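4.2 Listener requests and follow-up

Trorneo is a weekly call-in podcast on separation, grief and family conflict, hosted by the counsellor Settimio Piras. We coded 100 episodes for the type of request made by the caller and the type of response given. Coding followed the scheme of Tambunan, with one category added for callers who asked only to be heard. Disagreements between the two coders were settled by discussion.

Requests for practical advice were the largest group. Callers in this group usually named a decision they had put off, such as moving out or telling a parent about a diagnosis. The host referred 20 callers to a local service during the program.

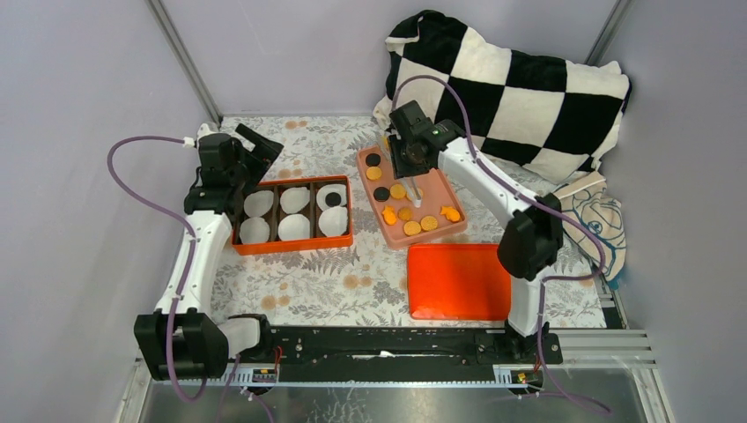

Figure 4. Workspace with two robot arms and coloured trays.

Referrals were more common when the caller mentioned alcohol or gambling. In those episodes the host tended to shorten the conversation and repeat the phone number at the end. Callers who spoke about a marriage were kept on the line longer and were seldom referred. The listener survey, which drew 700 responses in July, is reported in the next section.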